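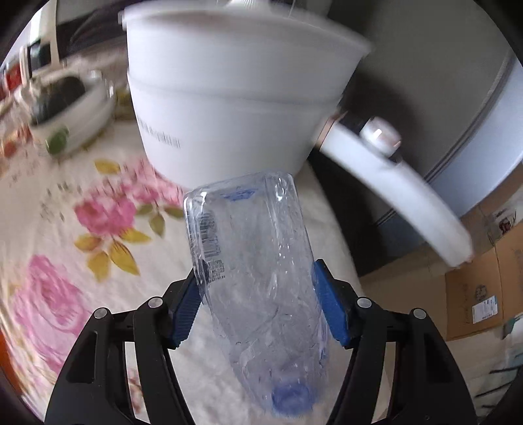

Garrafa de plástico transparente, amassada, com a tampa azul para baixo.

Relatório de progresso: catálogo de especificações técnicas automóveis
Destinatário: Caroline Sang, Tullo
Elaborado por: Prapai Meesuk
Período: até ao final de janeiro

1. Estado dos trabalhos

Foram validadas 245 fichas de veículos ligeiros, de um total previsto de 400. Cada ficha inclui cilindrada, binário máximo, relações de caixa, massa em ordem de marcha e dimensões de jantes e pneus. As restantes aguardam confirmação dos valores de consumo, que em parte do arquivo Drunov estão registados segundo o ciclo de ensaio antigo.

A conversão de unidades passou a ser feita na importação. As potências em cv e kW são guardadas em campos separados e o arredondamento só se aplica na apresentação.

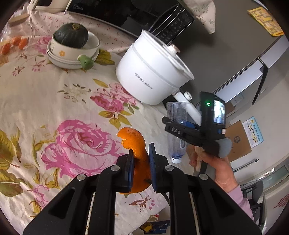

Persistem 33 fichas com divergência entre o código de motor e o ano do modelo. Na maioria trata-se de versões vendidas em dois anos consecutivos com a mesma designação comercial. A regra provisória é manter o ano de fabrico e assinalar o ano do modelo em nota.

2. Desvios

A entrega do módulo de pesquisa Minja está atrasada 10 dias úteis. O índice não distinguia caixas manuais e automáticas quando a ficha tinha mais do que uma transmissão. A correção está em testes no servidor da Watmont.

3. Orçamento

Execução dentro do previsto. Não se pede reforço. A verba de digitalização de manuais de oficina transita para o período seguinte.

4. Próximos passos

Fecho das fichas de motores a gasóleo, revisão das divergências acima referidas e nova importação completa. Fica pendente da Tullo a decisão sobre a inclusão de veículos comerciais.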